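Simulated task reporting, also called the Tilus rules after the firm whose in-house checklist they grew out of, is a set of voluntary guidelines for publishing results from robot arms tested in computer-rendered homes. The current text was issued on October 14, 2020. It has no legal force, and its effect on published work is disputed.

Background

Household tasks such as clearing a worktop are often tried in simulation before any real arm is used. Papers in the field commonly gave a single success rate, with little said about how the kitchen had been laid out or what counted as a success. An early draft by Oi-ling Man argued that such figures could not be compared with one another.

Requirements

The rules contain 19 clauses. A result must rest on at least 30 layouts of the room, and every failed run has to be reported. Authors must say whether drawers and doors start open or shut, and whether an open drawer is treated as an obstacle. Success has to be defined before testing begins. Pictures must be labelled as rendered and may not stand in for results.

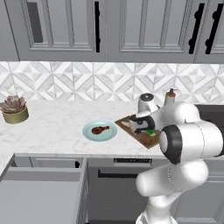 A simulated kitchen with a robot arm's gripper just above a green item on a cutting board. The drawer at the left is open.

Criticism

The main complaint is that the rules govern paperwork and leave the simulation itself alone. A report can meet all the clauses while using a physics model in which food never slips or squashes. Critics also point out that the figure of 30 layouts was never justified in the published text, and that small changes to the same room may be counted as separate layouts.

Supporters at Hurkach have claimed that the rules made reports more honest. The claim rests on a review of 4 reports, all written by groups that had already agreed to follow them.

Uptake

Trasum adopted the rules in full. Lui accepts them apart from the clause on failed runs, which it calls too costly for studies of more than 2,000 trials. No outside body checks whether either firm complies.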